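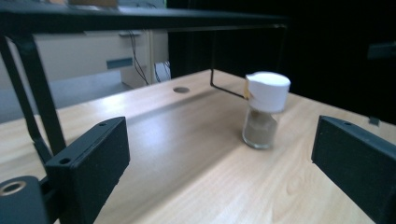 Valel: Depends what you mean by enough. I did 30 demos of one grasp and the policy still hesitated. Then I did 71 with the start position changed each time and it was fine.

Forum > Manipulation > Teaching by demonstration > Hand-held gripper or teleop for small jars?

Jaltlow: That matches what I've seen. My question was more about the method though. I have been using the hand-held gripper for picking up a spice jar and I'm wondering whether to go over to remote control before I record any more.

itow_b: Remote control, every time. You only record moves the arm can really make. With the hand-held one you twist your wrist in ways the arm can't follow, then you find out at playback.

Valel: I don't agree. Teleop is slow and you lose the feel of the contact. A glass jar with a plastic cap is two different surfaces, and by hand you know at once which one you've got hold of. With a leader arm I was squeezing far too hard.

itow_b: You can limit the grip force in software.

Valel: You can, but it still takes me up to 3 times as long per demo.

Elie Sfeir: I'd check the reach first. Put the jar at the far side of your work area and see if the arm gets there with the same approach angle. If it does, carry on by hand. If not, throw those demos out – don't try to fix them afterwards.

Jaltlow: Thanks. Do you approach level with the glass or come down on the cap?

Elie Sfeir: Level, fingers either side of the glass. Pick one and stick to it. I mixed the two in June and had to start again.

itow_b: Agree on that part. Still think he should use teleop.

Jaltlow: I'll do the reach test tonight and post the numbers.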